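Skolitlow Community Help > Robotics and automation > Teaching by demonstration

Soft fruit getting squeezed when I record demonstrations with hand-held grippers

Posted by Rupert Auer

I am recording demonstrations of fruit sorting with a pair of hand-held grippers, one in each hand. The job is simple: pick a piece of fruit out of a tray, move it across the table, put it down, go back for the next one. The recordings go into training for a two-arm robot that has the same jaws fitted.

So far I have 317 recordings. Oranges are fine. Kiwis and tomatoes are not. When I replay a recording on the arms, the jaws close further than they need to and the soft fruit gets marked. If I open everything up by a few millimetres in software, the kiwis are all right but the oranges start to slip on the way over.

Looking back through my own recordings, I think I do squeeze harder than I should. It is difficult to judge through the trigger, and after half an hour my hand gets tired and I simply pull it all the way in. 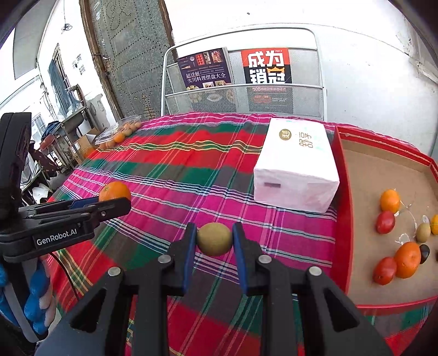

I have tried going slower, which helped a little, but then the recordings are long and full of pauses and the trained policy copies the pauses. It hovers over the fruit for several seconds before doing anything.

Should I be fixing this while I record, or is it normal to sort it out afterwards? I would also like to know whether to record one kind of fruit at a time or keep them mixed. Throwing the whole lot away and starting again is possible but I would rather not, as it took me most of March.

Posted by Ghorbani

Fix it while you record. You can trim and smooth afterwards, but if the jaw width is wrong in the demonstration, the policy learns the wrong width.

What you are probably recording is the width of the jaws and nothing about force. With padded fingers there is a bit of travel after first contact where the pad is squashing and the fruit is not moving. Your hand goes through that without noticing. The robot is then told to reach that same width, and its motor will push as hard as it is allowed to in order to get there. So check two things.

First, the current limit on the robot's gripper. Ours came set far too high. Bring it down until it only just holds your heaviest orange while the arm is moving, then try a kiwi at the same setting. Do this before you touch the recordings, because it may solve most of it.

Second, your own grip. Put a mechanical stop on the trigger, or tape a bit of foam behind it so you can feel the last part of the pull. Close until the fruit lifts and stop there. Do 50 practice picks without recording anything. It is dull but it does make a difference.

On the pauses: don't slow down evenly. Move at normal speed between places and slow down only for the last few centimetres. Cut any standing about at the start and end of each recording.

Keep the fruit mixed. We recorded in batches at Skerville, all of one thing and then all of the next, and the policy did badly as soon as two kinds were in the same tray. Shuffle them between recordings and turn them round as well.

I wouldn't throw away the old set. Keep the orange recordings and redo the soft fruit.

Posted by Fano

Just use rubber fruit. No mess and you can drop it as often as you like.

Posted by Ghorbani

Rubber fruit is all right for practising the movement. It won't help with this, as it doesn't squash in the same way and it grips the pads better than real peel does.

Posted by Rupert Auer

Thanks. The current limit was at the factory value and I had never looked at it. I have turned it down and the kiwis are coming out much better, with one orange dropped so far. I will put the foam on the trigger on Friday and start again on the tomatoes.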